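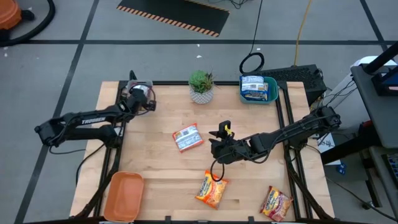

Evgate Wristband Gate Reader
For festivals, fairs and open-air events

The Evgate is a freestanding admission reader for temporary sites. It reads printed barcodes and contactless wristbands at the same window, records each entry locally, and passes the record to the box office when a network connection is present. One unit serves one lane. Up to 18 units can be joined to a single Girko controller.

How it works

The guest presents a ticket or wristband to the window at the front of the column. A valid credential lights the upper ring green and sounds a short tone. A credential already used, or issued for another day, lights the ring red and shows a reason on the staff display at the back. The guest does not see the reason text.

Multi-day passes are checked against the calendar stored in the unit. Family packs sold on one barcode are counted down entry by entry, so the members of a group can arrive at different times. Re-entry can be switched on or off per ticket type, and a time limit can be set for each.

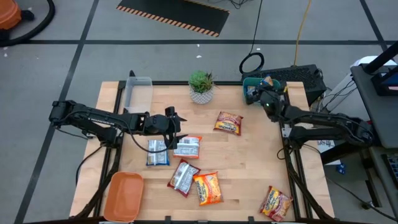 Offline operation keeps the full ticket list on the unit itself. If the link to the controller drops, the lane stays open and entries are queued. Duplicate entries made at two lanes during an outage are flagged when the link returns - they cannot be blocked while the lanes are apart.

Specifications

Read window: 80 mm, scratch-resistant glass
Battery: removable, 9 hours at normal gate traffic
Charging: from the Girko controller or a standard outlet
Local ticket list: more than 2,000 passes per lane
Connection: wired or wireless
Staff display: adjustable brightness, text in English or Spanish
Base: weighted plate, with holes for ground stakes

Site requirements

Set the column on level ground and stake it on grass or loose gravel. Lanes should be wide enough for a stroller or wheelchair. The window should face away from the low sun, particularly at gates that open late in the afternoon. Allow for a rain hood (sold separately) where there is no canopy over the lane.

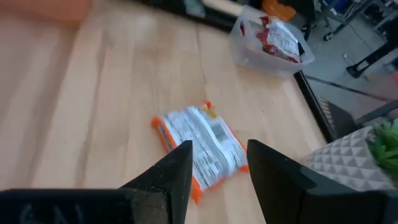

Firmware is loaded through the controller and takes effect when the lane is next closed. Ticket lists can be imported from any box office system that exports plain comma-separated files. Direct import from Clalitz Box Office is included, with seat, day and add-on fields mapped in advance.

Rental and purchase

The Evgate is sold singly or rented by the event. Rental units leave our warehouse on Wednesday for weekend events and include one spare battery per lane. Orders for August should be placed early, as stock is limited in that month. The Kobori wristband encoder is a separate item and is not needed for barcode-only gates.

For lane counts and site drawings, contact Eugénie Moulin in event equipment sales.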